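# Writing a File-Level Description for Mine Photographs

The steps below apply to loose prints and negatives from a mining company or local donor. They assume the material has been accessioned and has a box number. The Petersen photographs from the Grullidbridge quarry are used for sample wording.

## 1. Establish the file

Keep the photographer's or company's grouping if there is one. An envelope marked "crusher, upper level" is a file, even if it holds only 3 prints. Do not merge envelopes by subject. If the prints arrived loose, group them by site first and by process second: extraction, hauling, crushing, shipping.
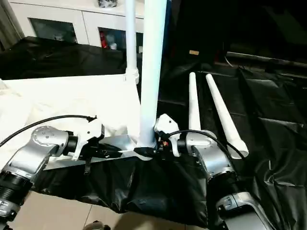

A file should hold no more than 30 items. Split larger groups by month or by roll number and repeat the title with a part number:

- Grullidbridge quarry, hauling, part 1
- Grullidbridge quarry, hauling, part 2

## 2. Write the title

Use the name of the site as it was when the photographs were made. The Divard pit was sold and renamed Jidero, and prints from both periods are in the same box. Title each file with the earlier or later name as the captions give it, and put the other name in the notes field.

Supply a title in square brackets if the envelope has none.

## 3. Write the scope note

Start with "File contains" and name the physical form: prints, negatives, slides. State the subject in one sentence. Add site history only where it helps a reader place the photographs, such as a change in equipment or a move of the loading point. Two to 5 sentences is the normal length.

Sample:

> File contains 10 black-and-white prints of the loading chute at the Grullidbridge quarry. The chute carried stone from the upper bench to the rail siding. Two prints show repairs to the lower gate. 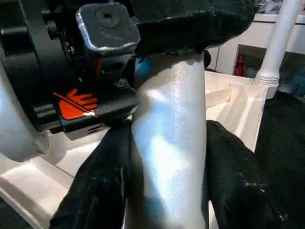

*Page 3*

Do not copy a caption into the scope note without checking it against the print. Captions were often typed years later from memory. If the caption and the print disagree, transcribe the caption in quotation marks and record the conflict in the notes field.

## 4. Enter the dates

1. Use the date stamped on the back of the print, if present.
2. If there is no stamp, use the date on the envelope.
3. If neither exists, give a range based on equipment shown, and enclose it in square brackets.

A processing stamp gives the month of printing. A January stamp on a view of summer hauling means the negative is older than the print. 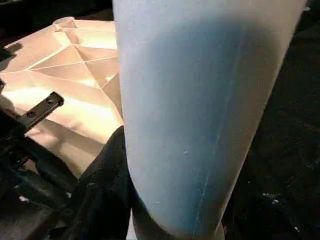
## 5. Link related files

Enter the box and file number of any plans, payroll books or correspondence for the same site. Use the "Related material" field and leave the scope note as it is. Send new site names to Nusrat Howlader for the authority list before the record is published.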